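3.2 Low-Reflectance Surroundings and the Reading of Small Household Objects

The second part of the study asked whether the color of the surroundings changes how quickly people name a small object in a photograph. Earlier work on shop displays and museum cases has mostly compared white and gray backgrounds. Dark settings have had less attention, partly for reasons of cost and partly because dark cloth collects lint and has to be cleaned between sessions.

We recruited 400 adults from Tirley and Ostbridge through notices in libraries and on local bus routes. Each person viewed 50 photographs on a desktop screen in a quiet room and typed the name of the object they noticed first. Half of the photographs used a light background and half used a dark one. Objects were ordinary kitchen and desk items. Room lights were set to the same level at both sites, and screens were adjusted each morning.

Answers were scored as correct if they matched the agreed name or a common regional word for it. "Dish" was accepted for "bowl," but "cup" was not. Two raters scored every answer separately. Where they disagreed, a third rater decided.

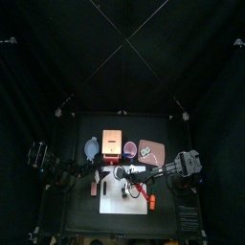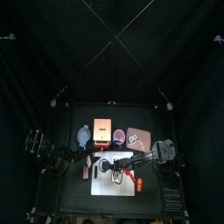 Figure 4. Dark surroundings with a black work surface. Crossing lines overhead form a large X in both views. A light blue bowl stands at the left of the back row in the first view.

Clindell Visual Environments Group, Department of Applied Psychology

Median response time was 875 milliseconds for pale objects on dark backgrounds. Pale objects on light backgrounds took longer, and the gap was widest among people who reported reading on paper more than on a screen. Red objects showed little change in either direction. We had expected them to be slower against black and have no firm account of why they were not.

Thin lines in the background had a small effect. When a wire or seam crossed the upper part of a photograph, almost 20 percent of participants mentioned it at least once in the comment box, though their naming of the object did not suffer. This agrees with the results of the Negussie pilot, where striped wallpaper drew comments but few errors.

Two limits should be noted. Participants used desktop screens only, and black areas look different on phones. The Ostbridge sessions also ran into March, when afternoon light reached one of the windows despite the blinds. Removing the late sessions from the analysis did not change the order of the results. Section 3.3 reports the same measures for groups of objects.

Contact the group office | Copyright Clindell Visual Environments Group | Back to top

Related items
Shelf color and search time in small shops
The Negussie pilot: patterned walls and object naming
Regional words for kitchen items in Tirley and Ostbridge
Screen adjustment notes for two-site studies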